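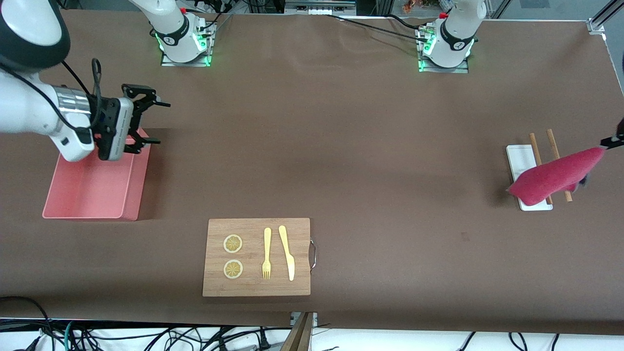
Removing old tape gunk and a cloudy patch from a secondhand table without wrecking the finish?

Posted by Savita Malhotra, 6/28/20

Hi all, long-time reader, first time actually posting in the furniture section (I usually lurk over in houseplants).

Back in March I bought a secondhand dining table from a couple who were moving overseas. It's a Starkwood, which from what I can gather was a small maker that closed up a long time ago, and I paid more for it than I told my husband I did. It's 74 inches long and it weighs a ton. We had to take the door off the hinges to get it into the dining room, and the door is still leaning in the hallway because neither of us wants to put it back.

Anyway. The table had been used for crafts and wrapping presents and who knows what else, and there was tape all over it when it came to us. Most of the tape peeled right off. What's left is the sticky residue, which has picked up lint and cat hair and gone gray, plus a few spots where the tape has dried out so hard that my fingernail just skates over it. The worst of it is down at one end, which is of course the end that faces the kitchen and gets looked at all day.

What I've tried so far:

Warm water and dish soap. Took off the cat hair, did nothing to the glue.

Olive oil, because my sister swears by it. It softened things a little, but I left it on through dinner and then I had an oily patch AND a sticky patch.

A plastic scraper that came with a pan. Good on the thick bits, useless on the thin smears.

Then I got impatient and put a hair dryer on one of the hard spots, and now there's a cloudy white area next to it, maybe the size of my palm. It hasn't gone away on its own and I've given it 2 weeks. I feel a bit sick every time I walk past it.
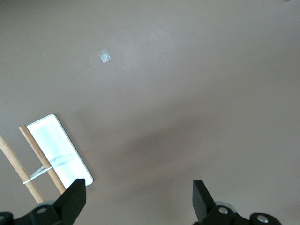

So my questions are, what do I use on the rest of the glue, and is the cloudy bit fixable or did I just ruin a table? I don't know what the finish is. The seller thought lacquer but she also thought it was walnut, and the guy at the lumber yard took one look at my phone and said no way is that walnut. I have a bottle of Podby cleaner under the sink that says "for all surfaces" but I've been burned by that phrase before (RIP bathroom faucet).

I'd love to not refinish the whole thing. A local shop quoted me $1,150 to strip and redo the top, and that's with me getting it to them, which would mean the door again. Well, no, the door's already off. But still.

Thanks in advance!!

Đorđević

Savita, breathe, you did not ruin it. A white cloudy area after heat is about the most common thing people bring me. I fixed furniture for a living for a good chunk of my life and I still do it for neighbors.

First figure out the finish, since everything else depends on that. Flip up a leaf or get underneath and find a place no one sees where the same finish was used. The inside edge of the apron is usually good. Put one drop of denatured alcohol on a cotton swab and touch it to the spot for a few seconds. If it goes soft and tacky, you've got shellac. If nothing happens, wipe it clean and try a drop of lacquer thinner a little farther along. Softens with that, it's lacquer. If neither one does anything much, it's most likely a varnish or polyurethane and you can relax a lot. Open a window while you do this and keep it away from the stove.

For the glue, get plain mineral spirits from the paint aisle. It's safe on all of those finishes once they're fully cured, though I'd still try it in your hidden spot first. Dampen a soft cotton rag (old T-shirt is perfect), lay it on the sticky area for a couple of minutes, then rub gently with the grain. Turn the rag to a clean part often, or you're just moving the glue around. The thin smears you're complaining about will come up this way. It'll also take care of whatever the olive oil left behind.

For the hard old tape, same thing but leave the rag on longer and lay a piece of plastic wrap over it so the spirits don't evaporate. Then go in with the plastic scraper held very flat. If you don't have a good one, an expired library card works. Do not use a razor blade. I know somebody's going to come along and say use a razor blade.

When you're finished, lay the rags out flat outside to dry before you throw them away. Don't wad them up in a bin.

Now the cloudy patch. That's nearly always moisture that got into the top layer of the finish. You said you'd washed it and then hit it with the hair dryer, so my guess is there was still a bit of water sitting around that tape. Start with the mildest thing. Rub the patch with a little paste wax or plain petroleum jelly, leave it overnight, and buff it off in the morning. Half the time that's all it needs.

If it's still there, and ONLY if your test said shellac or lacquer, wipe it very lightly with a cloth that's barely damp with denatured alcohol. I mean barely. You want to see a faint trail that dries right behind your hand. One quick pass, wait a few minutes, look at it from the side, and do another if you need to. Never stop moving while the cloth is touching the table. On shellac especially, go easier than you think you should, the alcohol dissolves it.

If all that fails, very fine steel wool (the 0000 kind) with a bit of wax on it, with the grain, almost no pressure. It'll change the sheen some, so you may end up doing the whole end of the table to make it match.

I wouldn't touch the Podby. I don't know what's in it, and you don't either.

petis_on_the_porch

razor blade! kidding, kidding

I used mayonnaise on a white ring on my grandma's sideboard and it worked great. Leave it on a few hours and wipe off. Smells like a sandwich for a day. No clue what it does chemically, I think it's just the oil.

For glue I use Petis, the orange stuff in the little squeeze bottle, on everything. Never had a problem but my table is cheap so I've never really cared if I did. Peanut butter also works on labels, not sure I'd want it on a nice table.

Savita Malhotra

Thank you both so much! Quick update because I always hate when people ask something and vanish.

Did the swab test on the underside. Alcohol did nothing, lacquer thinner made it go tacky, so lacquer it is, and the seller was right about one thing. Mineral spirits took off the thin smears so easily that I'm annoyed at myself for all that scrubbing. I haven't gotten to every hard bit yet. The plastic wrap trick works but it's slow going and I only had 3 old T-shirts I was willing to give up.

For the cloudy patch I did the petroleum jelly overnight and it's a lot fainter. I can still find it if I crouch down and look toward the window, but my husband couldn't find it when I asked him to. I'm going to do a second night of it before I get brave with the alcohol.

One more thing if you're still around, Đorđević. Should I wax the whole top once it's clean, or leave it alone? And is it okay to use it for dinner in the meantime, with placemats?

Đorđević

Good work. Yes on the placemats, but put something thicker under hot dishes. Lacquer doesn't like heat, as you've found out.

Wax is fine, a thin coat of clear paste wax, let it haze and buff it well. Wait until you're done with the alcohol if you decide to do that step, otherwise you'll be taking the wax right back off. Once or twice a year after that is plenty. And skip the spray polishes with silicone in them, they make life miserable for whoever has to refinish it someday.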